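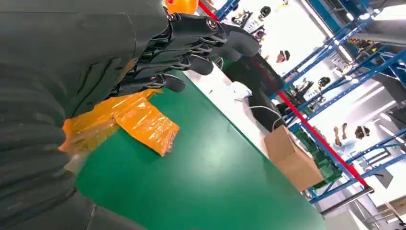 *An orange bag on the green table. More on bags further down!*

Hello, and thanks for stopping by. I sell bits and pieces from my spare room (mostly knitting yarn, buttons and second-hand patterns), and I get asked the same things about packing and posting over and over, so I've put the answers on one page. If yours isn't covered, drop me a line and I'll add it.

## Do you reuse bags?

Yes, whenever I can. I've got a drawer with almost 200 plastic bags in it, all saved from things I've been sent, and they go round again as inner bags for yarn. They keep the damp off if your parcel ends up sitting on a doorstep. You'll get whatever colour comes out of the drawer, so please don't read anything into it if your friend got a clear one and you got something brighter.

## Mine arrived all crumpled. Is the yarn all right?

It should be! A reused bag never goes back to being smooth, and I gave up trying ages ago. What I do check is the corners and the seam. I blow a bit of air in, hold the top shut and press – if it hisses, it goes in the recycling sack and I get another. If you do find a hole, send me a photo and tell me how the yarn looks.

## How do you fold a crinkly bag flat?

Lay it on a smooth table and push the air out with the side of your hand, starting from the closed end. Then fold it in thirds lengthways and roll it up like a sleeping bag. Thin ones will try to unroll the second you let go, so I tuck the last bit into the roll. Maite Soler (she buys a lot of buttons from me) wrote in to say she ties hers in a loose knot. I tried it for a week and spent most of Friday undoing knots, but lots of people swear by it.

## What size bag do I need for yarn?

For a single 100-gram ball I use a bag with a good hand's width spare at the top, so it can be folded over twice. Two balls side by side want something wider, and I'd go for wider before I'd go for longer. Big cones go in a bag on their own and then in a box. Whatever you use, don't stuff it to bursting, as it'll only split at the side when somebody drops it.

## Do you tape the inner bag shut?

Only a little piece, with one end folded under so you've got something to pull. I once had an order from Brunner that was taped all the way round, twice, and I ended up cutting the bag and very nearly the wool as well. Never again.

## Can I have my order without any plastic?

Of course you can. Pop "no plastic" in the order note and I'll wrap it in paper. I'd say go for a box if you do, though, especially in the wetter months. It's 130 pence extra for the small box, and that's just what it costs me.

## Can I send my bags to you?

That's kind, but I really am full up! Macarena Sarmiento posted me a whole envelope of them in September (104, she'd counted) and I'm still getting through those. Try your local charity shop or a school craft cupboard, they're often glad of clean ones. Please turn them inside out and give them a wipe first, and leave out any that have had food in.

## When do you pack?

In the evenings, usually after tea, with the radio on. Anything ordered before 4 o'clock gets packed the same night and goes off the next working day. Orders with more than 30 items take me an extra day, because I lay everything out and tick it off against the list before any of it gets bagged.

## Something's missing from my parcel. What now?

Have a feel inside the inner bag first, right down in the corners – buttons love to hide in the folds. If it's still not there, email me with your order number and I'll post the missing bit out to you. You don't need to send anything back.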